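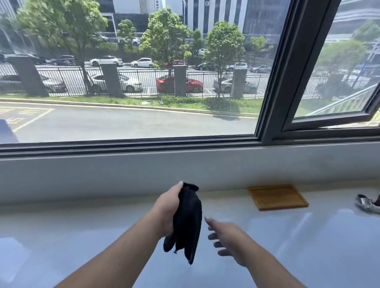 A black cloth held up by the window.

Why do we wipe a tray?

Food leaves crumbs, drips and powder behind. Some bits are too small to see – cocoa powder is very fine. A folded cloth picks them up.

Shake the cloth and bunch it in one hand. Put your other hand on the rim so the tray stays still. Wipe from one side to the other.
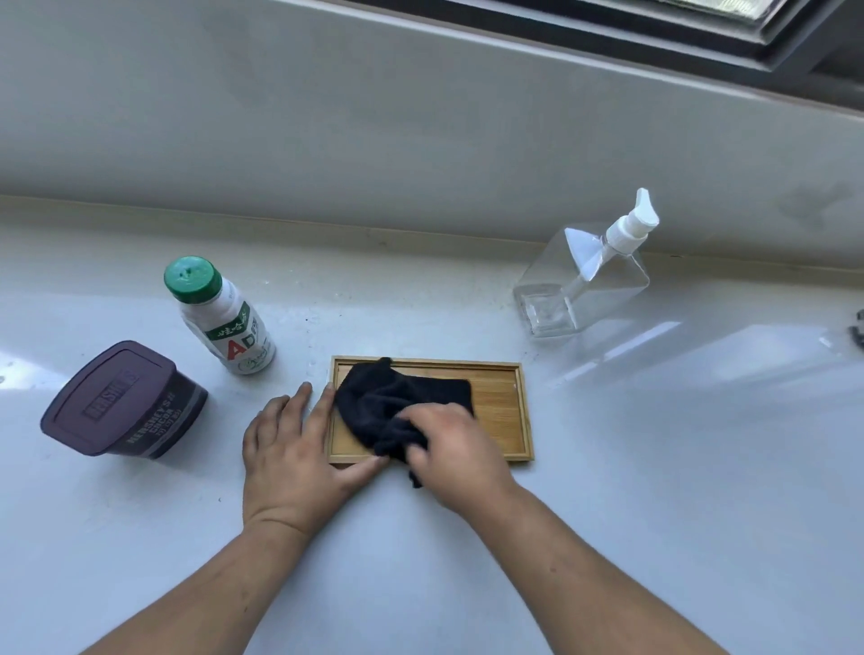

Do the corners last. Crumbs collect against the rim.

Home | Kitchen | Science | Ask Us

Comments (2)
Kavitha Shenoy: My son did the corners twice.
Senthil Salian: Can we use paper towels?

Related
Why Does Dust Float?
What Is Cocoa?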